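Bin-Picking Method Learns When to Push Before It Grabs

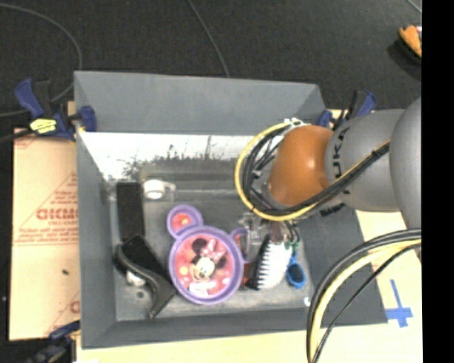
A KUKA arm over a bin of mixed household objects. Photo: Fleltov

May 27, 2022

Researchers at the Fleltov robotics lab have published a method that lets a robot arm decide whether to pick up an object right away or nudge it first. In tests on cluttered bins, the arm emptied 44 of 50 bins without help. The same arm, using the lab's earlier grasp-only software, emptied 26.

The method is called Kustance. A paper describing it was posted in April along with the code, and the group plans to release the training data later this year.

Picking objects out of a bin is one of the oldest problems in warehouse automation. When every item is the same shape, current systems do well. Mixed bins are harder. Flat things lie tight against the floor, thin things lean on each other, and shiny or see-through things confuse depth cameras. A plate is a common troublemaker. It has a wide face with nothing to pinch, and its rim may be only a finger's width above the bottom of the bin.

Most grasping software looks at the bin, scores a large number of possible grasps and tries the best one. If the best score is low, it tries anyway, or it stops and calls for a person. Kustance adds a second set of scores for pushes. For each possible push, the software estimates how much easier the next grasp would be if the push were carried out. The arm pushes only when the expected gain is larger than the cost in time.

The cost part matters, according to the paper. Earlier systems that mixed pushing and grasping tended to push too much. They stirred the bin again and again, and sometimes wedged objects into corners where no gripper could reach them. Kustance gives a penalty to any push that moves an object closer to a wall, unless the wall can be used to tip the object up. The authors call this last move a "wall tilt," and it was the most useful push for flat items.

Training was done mostly in simulation. The lab then ran the real arm for 8 days to correct for things the simulator gets wrong, mainly friction and the way soft items fold. Objects came from a household set that included kitchenware, brushes, children's dishes and small plastic pieces. None of the objects in the final test were used in training.

A bin counted as emptied only if every item was lifted out and set down outside it. Dropping an item back into the bin was allowed, but dropping one outside the drop area ended the run. Of the six runs that failed, four ended with a thin item flat in a corner. The other two ended when the arm lifted two objects together and lost one of them on the way out.

Speed was less impressive. On bins that both systems could empty, Kustance was slightly slower than the grasp-only software, as some of its pushes were not needed. The authors say a better estimate of push results should close the gap. They also note that the method does not yet handle objects that can break or spill, and that every test used the same size of bin with rigid walls. Cardboard boxes, which flex when pushed, have not been tried.

Sistuvero, a company that builds picking stations for returned goods, paid for part of the work and has an option to license the software. The company says it has no date for a product. Returned goods are a natural fit, it says, as the bins are filled by hand and no two look alike.

A second group at the Correia Institute is now repeating the experiment with a different arm and a suction gripper. Suction works well on smooth, flat surfaces, so the balance between pushing and grasping may come out differently there. Results are expected before the end of the year.

Comments (4)

palletjack_rob
44 out of 50 sounds great in a lab. On our floor a station that gets stuck on six bins out of 50 needs a person standing next to it all shift. I'd want to see what happens after a stuck run. Does it know it's stuck, or does it keep poking?

mtl_grasping
@palletjack_rob It's in the appendix of the paper. There is a stop condition after three pushes in a row with no change in the grasp score. All four of the corner failures ended that way, so it does flag them. The double picks it did not catch.

Dana K.
Did they say how the depth camera dealt with clear plastic? That is where ours falls over every time. The article mentions it and then drops it.

oldservo
We did the tilt against the wall thing by hand-coding it years ago for metal trays. Worked fine until somebody changed the bins. Good to see it learned instead, but I'd like to see the cardboard test before I get excited.

Contact the newsroom | Corrections | Copyright 2022, all rights reserved | Back to top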